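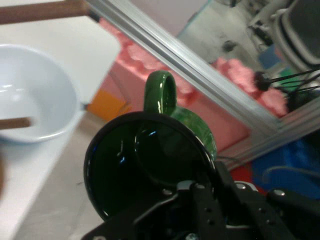 Anwood started as a repair bench for kiln parts and now glazes tableware for two shops and a hotel. The head of its glaze room talked to us about dark greens, which she calls the hardest color in the catalog.

"A green like that goes black inside a mug," she said. "The wall shades itself. On the outside you get mottling, and people like the mottling, so we leave it alone."

The studio fires in batches of 40 and holds back 3 from each for testing. Handles get the closest look. "Glaze runs off a curve. If the top of the loop is thin, it goes back for another coat – or it goes in the seconds bin."

White bowls are simpler to coat and harder to sell. "Every speck shows. I reject more white than green."

The glaze itself is mixed in buckets from a recipe bought from Economou and changed twice, most recently in December. She sieves it at 200 mesh and stirs it again before each dip. Asked whether a third change is planned, she said the present batch has to run out first. "There are 70 liters of it left."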